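4.2 Recording a practice run (club members, home sessions)

Read section 4.1 first. The gripper must be charged and paired before you start.

1. Clear a space at one end of the table and set down a shallow tray or box lid.
2. Put one target object in the tray. Start with round fruit.
3. Place the other objects within arm's reach, outside the tray.
4. Hold the gripper still over the tray for 3 seconds, then begin.
5. Close the jaws slowly. Stop when the pads touch the object on both sides.
6. Name the file with your initials and the run number, and copy it to the Brunia folder.

Note: Limit each session to 40 runs. Send questions about file names to Ataberk Coşkun.

CAUTION: Keep fingers away from the linkage and pivot bolts when the jaws are moving.

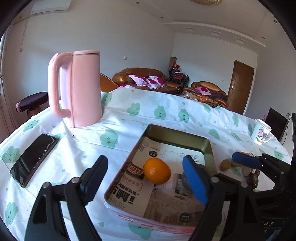
Figure 4. Gripper over the tray, with an orange as the target.

7. Turn the gripper off before you change the pads.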